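Bench notebook, bindery room
August, started 8:40

Skollness job, the hardcover run of the essay collection on municipal debt. Text blocks came back sewn and pressed. Picked up where the last entry stopped, at spine lining. Notes below are mostly on warping, which is the only real trouble left on this one. 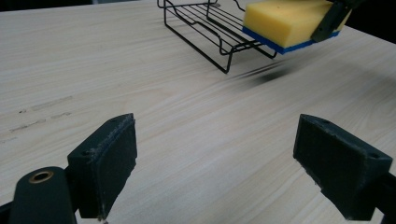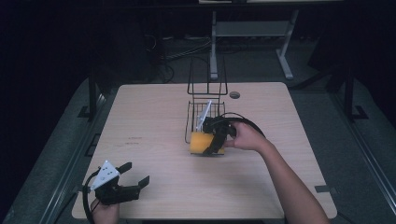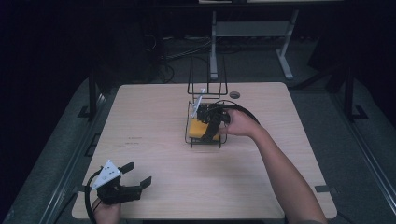

Light wood table, hand-held grippers. Rack and yellow block in the second and third.

Stock on hand. 700 text blocks, 33 of them set aside for short head margins. Those go to Skollness as a separate box and they can decide. The margin is inside what the contract allows on most of them but it looks wrong next to a good copy, and the running heads on the left-hand pages make it more obvious.

Boards. Using the Deketti gray, same thickness as the spring job. Checked grain direction on every pack before cutting because one pack last time was mislabeled. All fine. Cut with grain running head to tail. Kept the offcuts from the first pack for glue tests.

Cloth. Dark blue, paper-backed. Takes the foil well at the lower heat setting. At the higher setting the edges of the small type on the spine filled in, mainly the "e" in the subtitle. Left it low and held the press a little longer. Subtitle is too long for the spine width and should have been dropped at the design stage. I said so in the proof notes and will say it again in the invoice letter.

Glue. Made a test set of 50 cases, half with the Toft paste mix and half with straight PVA. Left them overnight under the same weight.

PVA cases: flat coming off the stack, then pulled outward at the fore edge by mid-morning. Not terrible. A copy with the endpapers down pulled most of it back.

Paste mix cases: flat, slight inward curve, which is what I want before casing in. Slower to work with. Cloth slid on the board twice when I turned in the corners too soon. Waiting a minute between the long edges and the short ones fixed it.

Going with the mix for the run. It adds most of a day. Skemlow have the truck booked for the end of the month, so there is room for it, but only if the endpapers arrive when the mill says.

Endpapers. Still waiting. The sample sheet has the grain going the wrong way for our fold. If the full order is the same we will have to recut across the sheet and lose a pair per sheet. Asked the mill to confirm in writing. Do not fold any until that comes.

11:15

Cased in 2 trial copies with leftover cream endpapers. Joint groove is good on both. First copy sits a hair low in the case, so the squares are uneven, more at the head than at the tail. That was me and not the jig. Second copy is right and can be kept as the shop standard. It is on the shelf over the nipping press with a slip in it — please leave it there.

Opening test on the second copy: lies open well from the second section on. The first section is stiff because the endpaper is tipped on wide. Narrow the glue strip for the run. A strip of scrap card as a mask gives a clean line and can be wiped and used again many times before it curls.

Headbands. Blue and white, machine made. The roll had a join in it partway along. Cut it out and carried on. There is enough for the run with little to spare, so no second tries on crooked ones.

Jackets. None. Skollness changed their mind and want the foil title on the front board in place of a jacket. New die is ordered. They also asked if the price could stay the same. I sent the die cost over separately and have no answer yet.

Index. Someone should tell them that the last page of the index is blank except for one line. It is printed and sewn, so there is nothing to do at our end, but they may want to fix it for the paperback.

To do next
Wash out the paste brushes, the wide one is shedding
Cut the remaining boards, all of them before any cloth
Reset the foil press to the low setting after the stationery job
Chase the mill on endpapers
Weights back on the test cases until tomorrow, then measure again

3:30

Measured early. Paste cases holding. PVA cases a bit worse than this morning.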